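Section 6: Practising a cell change in the simulator

By now you have unpacked the Likuno arm, bolted it down and been through the safety checks in Section 5. Well done, because that was the heavy part! Now comes the bit most teams enjoy. Before the arm does any real tray loading on your line, the people who will work beside it get to try the job on screen, as often as they like, with no parts to drop and no line to hold up.

Please do this section with the operators who run the bench at present, as well as whoever looks after maintenance. They know which parts stick and which trays arrive the wrong way round, and the simulator is where that knowledge gets into the program.

Before you start

You will need a Zovdale desktop licence, the cell file for your site and a login for each person on the shift. Shared logins work, but the practice record then lumps everybody together and you lose the training hours for each operator. Allow 34 minutes for a first run.

6.1 Load the practice cell

1. Open Zovdale and choose Cells, then Practice.
2. Select your cell file. If your site has no file yet, use the supplied one, Getus Bench.
3. Wait for the status bar to turn green. The first load builds the shadows and can be slow on older machines.
4. Set Speed to 14 per cent. You can raise it later, and you will want to!

6.2 Check the overhead view

1. Press V until the overhead view comes up.
2. Zoom in on the gap between the socket block and the round plate. Most early mistakes are made in this gap, so it is worth getting to know it.
3. Have the operator point out where they would put their hand if they were doing the job themselves. Mark that spot with the Flag tool.

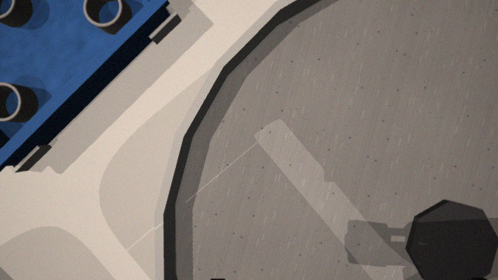
Figure 6-1. Overhead view, zoomed in: blue socket block at upper left, round plate on the right, gripper at lower right.

Use the shadows when you judge height. The block stands above the table, and its grey shadow band shows that better than the block's own top face does. New users often read the overhead view as flat and bring the gripper across too low.

Note: Colours in the practice cell are there to help you tell items apart. Your own fixtures can be any colour.

6.3 Teach the first move

1. Click Teach, then drag the gripper to a point above the plate.
2. Save the point with a name the shift will recognise. "Over plate" is a good name. "P474" is a horrible one, and somebody will have to read it at four in the morning.
3. Drag to the socket block and save a second point well clear of its top.
4. Press Play and watch the whole move through.
5. Swap seats and let the next person teach it from scratch. Don't skip this! Two operators will nearly always choose different routes, and comparing them is great fun as well as useful.

Caution: A move that runs cleanly in practice has not been proved on the real arm. Never send a practice program straight to the cell. Follow the release steps in Section 8.

6.4 Agree who does what

Loading by hand is a large part of the bench job, and once the arm takes it over the day has a different shape. Sit down together after the practice run and fill in the Roles sheet at the back of this manual. It covers who clears a stop, who checks the first tray after a change and who may edit saved points. We strongly suggest that operators keep editing rights. At our Kaewmanee site the bench team has changed its own points since July, and the engineers now get called for faults instead of small tweaks.

Adanech Weldu, who wrote the Roles sheet, spent years loading trays by hand and would love to hear how you have altered it. Her contact details are on the inside cover.

If the practice cell will not play

Status bar stays amber: close any second copy of Zovdale and reload the file.
Gripper jumps between points: add a saved point midway.
Flags have vanished: press F to show them again.

Section revised 30/09/2026. Go on to Section 7, Fitting the light guard.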